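Home | Notes | Publications | About | Contact

Reading the label before the grasp: a result from the shelf trials

10th December

The method set out in this note was first proposed by Þórey Thoroddsen in July, and the trials have now been completed. The purpose was to establish whether an arm which is asked for an item by name performs better when it compares several views of the printed label before it commits to a grasp.

In the earlier procedure, which we called Westen, the system chose an object from a single view and moved at once. This served well enough for boxes. It served poorly for jars and tins of similar size, where the name may be turned partly away from the camera. The revised procedure, Arkent, takes 5 views as the arm approaches and scores each of them against the name requested. Where the scores disagree, the arm waits and a further view is taken.

The two procedures were given the same 71 requests, in the same order and under the same lighting. Westen selected the wrong item in 16 cases. Arkent did so in 5. Aksel Kárason checked every selection by hand, and his count is the one used here.

The gain has a cost in time. Arkent is slower on every request, and on plain boxes the extra views bring no benefit that we could measure. Lilian Kioko has proposed that the number of views should depend on the confidence of the first reading – a sensible change, and one which will be tested next.

Kitchen goods remain the most demanding group. Much of the useful print is small, and the brand name is often set apart from the name of the contents. Glass adds reflections of its own. 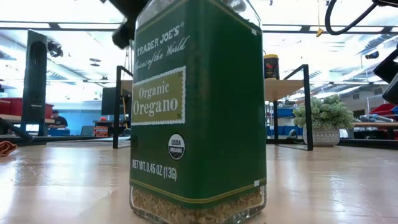

Organic oregano in a glass jar, with the gripper behind.

Of the errors that remain under Arkent, most concern items of one brand with labels of the same colour. Hjalti Toft is preparing a separate note on these, including the full table of scores. Requests for the table may be sent to him in the meantime through the contact page.

Contact | Copyright Leif Hjaltested | Back to top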